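Unit 6: Remote demonstration of sidewalk driving in simulation
Course notes, Mobile Robot Learning, Diltora track
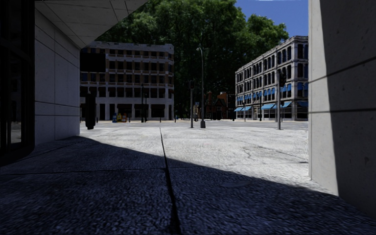 Figure 6.1. Simulated street corner, with the shaded pavement in the foreground and the intersection beyond.

6.1 What is being taught

The task for this unit is sidewalk approach: the robot travels along a pavement, reaches the edge of the roadway and stops square to it. Crossing is handled in Unit 7 and should not appear in any demonstration handed in this week. The policy is trained by behavior cloning, so it has no access to a map, a goal flag or a reward. Everything it learns about where to drive and when to slow down comes from the stick inputs recorded while a person drives.

A demonstration is a sequence of pairs. Each pair holds one observation (the rendered view plus wheel speed) and one action (forward speed command and turn rate command). The two are logged at 20 Hz. The Rusham simulator renders at a higher rate and the logger keeps the most recent view, so the two streams need no resampling afterwards.

6.2 Reading the view before driving

Operators tend to look at the far buildings and steer toward them. The policy will use whatever in the view predicts the action, so it helps to know what is available to it. In Figure 6.1 the useful structure is mostly on the ground. The long expansion joint runs lengthwise through the pavement and gives a heading reference. The pale kerb strip on the far side of the roadway is visible, but it marks the wrong side of the road for this task. A policy that learns to stop relative to that strip will stop late on wider streets.

Shadow edges need separate attention. The boundary between the dark pavement and the sunlit slab is diagonal and has higher contrast than either joint in the paving. It has no meaning for the task. If every operator slows down on reaching it, the policy will learn to slow down at shadow edges, and the error will only show when the sun angle is changed. Hold a constant speed across the boundary.

The same applies to the crack in the bright concrete. It is a surface detail and should not be steered around.

6.3 Operator procedure

1. Load the scene and wait for the status line to read READY.
2. Center both sticks and check that the commanded speed is zero.
3. Press Record. Leave the sticks centered for 2 seconds.
4. Drive forward at a steady speed. Correct heading with small, continuous stick movements.
5. Begin slowing before the roadway edge and come to a full stop in one motion.
6. Hold the stop for 2 seconds, then press End.

The stationary periods are part of the data. Without the final hold, the logged set contains very few examples of a zero command near the roadway, and trained policies tend to creep.

Do not restart an episode for a small heading error. Recoveries are the most valuable part of the set - a policy trained only on clean runs has no example of what to do once it has drifted. Restart only after contact with a wall or post, or after a wheel has left the pavement.

6.4 Perturbed starts

Clean starts place the robot in the middle of the pavement, facing the road. Perturbed starts offset it sideways or rotate it. The recorder marks these with the prefix P. Drive back to the middle line gradually. A sharp correction followed by a straight run gives the policy two separate behaviors with nothing between them.

6.5 Delay

The remote link adds delay between stick and robot. In the Ngau lab setup the measured round trip was 315 ms, long enough for the operator's action to answer a view that is several samples old. Training on the raw pairs teaches the policy to react late. Shift the action stream back by the measured delay before building the pairs, and write the value used in the header of the log. Measure it again if you change machines.

6.6 Assignment

Record 29 episodes, of which at least 20 use perturbed starts. Train the baseline network from the Undisham repository with its default settings and submit:

- the episode logs, with the delay value in each header
- a plot of commanded speed against distance to the roadway edge
- one paragraph on the largest difference between your driving and the policy's driving

Run the evaluation once with the default sun angle and once with the alternate angle. Report both. Logs are due Wednesday before lab.

Reading for Unit 7: course reader, section on covariate shift and dataset aggregation.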